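June, bench 4, a bit after 2

Lettuce again! I had the whole afternoon set aside for the Harkier handling notes and spent most of it fussing over one head of greens from the Skollunora crate (batch 564, if anyone goes looking). The outer leaves are the trouble. They flop over everything you put near them, and the ribs snap if you so much as look at them wrong - I lost 2 good ones before lunch.

What I keep coming back to is the light. With the sun on a leaf you get the veins beautifully, all the little branches, and then down by the pale thick end it just glows and you can't make out a thing. I'd like to try the Studard shade cloth over the window next time and see if the stem end reads any better. 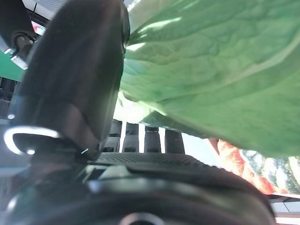 Still to do

Trim the next head at the base and weigh the leaves one by one. Ask Chatzigeorgiou for another crate, smaller heads please. Wipe down the bench before 5 - it smells like a salad bar in here.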